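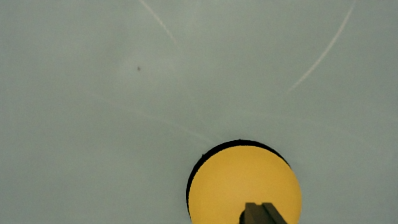
Yellow disc on a grey-green surface.

Clostside has a tannery older than its church, a ford people still drive through and a hillside of carved boundary stones. Most visitors see none of it. They park by the river, eat a sandwich and carry on to Skemau. I think the town should stop paying for new signs and spend the money on keeping the old places open.
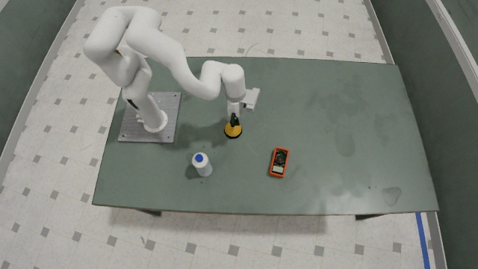 Clostside Local History Group: Opinion

The tannery opens four days a month. Last June I met a couple at the gate who had driven 60 miles and found it locked. The brown sign on the main road had sent them there, and it gave no opening times. Another sign would not have helped them.

Ayman Hamdan has argued in these pages that signs bring trade, and that trade pays for everything else. He may be right about Skemau, where there are shops to spend money in. We have a bakery and a garage.
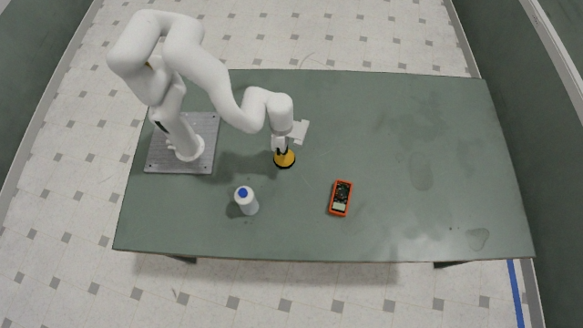
What I would do instead

Pay one person to open the tannery every weekend from Easter to the end of October. Clear the path to the boundary stones, which is under bramble from the second stile onwards. There are 11 stones on the old parish map and I doubt many people under forty have seen more than the first two.

The Lodhi footpath should come next. It crosses the ford and passes the lime kilns, and it needs drainage more than it needs a leaflet.
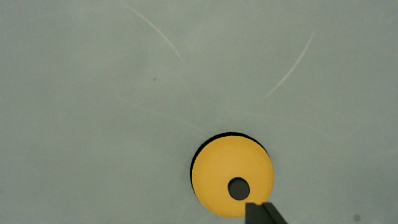 The disc from overhead, with a thin black crescent along one side.

None of this is exciting, and it will not look like much in the annual report. But a visitor who gets through the gate might stay for the afternoon.

Ghada Obeidat
14/03/2023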